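Replacement Remotes in Furnished Units: Request for Comment on Draft Guidance
Clillby Property Managers Forum > Operations > In-Unit Equipment
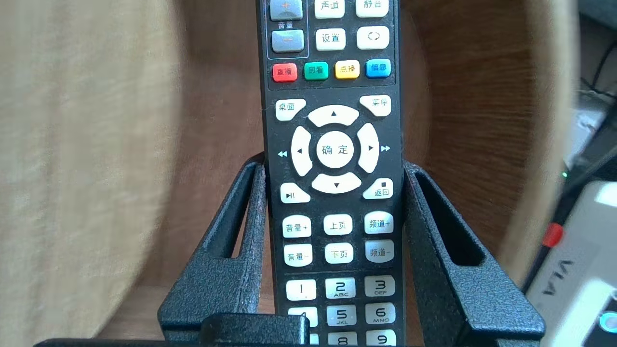
ops_desk_north
Our office is revising the equipment section of its furnished rental handbook and would appreciate comment from other managers. The present text requires that any lost or damaged television remote be replaced with the original manufacturer's part. We manage 15 furnished units in two buildings, and the rule has become difficult to follow. Original parts for older sets are often out of stock, and guests are left without one in the meantime.

The draft would permit a universal remote in all units. We have tested the Pelon model on four of our sets. It operated power, volume and input on each of them. It did not open the streaming menu on the two oldest.

mgr_eastside
We adopted a similar policy last June and withdrew it before the end of the season. Guests were able to turn the set on but could not reach the menus, and calls to the front desk after 9 p.m. increased noticeably. I would advise against permitting universal remotes in all units. They should be a temporary measure only, with the original part placed on order the same day.

Trirari_Suites_Admin
I must respectfully disagree with the previous reply. Our portfolio is close to 1000 units and a same-day order requirement is not workable at that scale. We hold universal remotes at each desk and program them before they leave the office. Complaints have been few. In my view the difficulty described above is one of programming and should not be attributed to the remote itself.

mgr_eastside
The remotes in question were programmed by our own maintenance staff according to the printed instructions. The code list did not include a full menu function for our sets. I do not believe additional care would have changed the result.

leasing_office_b
Has the original poster considered the labeling? A number of our long-stay residents do not read English comfortably, and several have asked whether a remote labeled in their own language could be supplied. We now keep a small selection on hand and note the preference in the resident file. The handbook should at least allow for such requests. Large-button models should be addressed in the same paragraph.

ops_desk_north
Thank you. The draft is silent on language and on large-button models, and I will add both. With regard to the menu function, would members accept wording that permits a universal remote only where staff have confirmed power, volume, input and menu on the set in that unit?

Trirari_Suites_Admin
That wording is acceptable to us. Please also address batteries. We replace them at every turnover. Mavromatis, our supply vendor, ships them with the linen order at no added freight.

mgr_eastside
I can support the confirmation requirement. I remain opposed to battery replacement at every turnover, which is wasteful for short stays. A check at turnover and replacement every four months has been sufficient in our buildings.

leasing_office_b
We follow the same practice as mgr_eastside. Kindly state in the draft who pays when a resident loses the remote, as our lease form does not cover it.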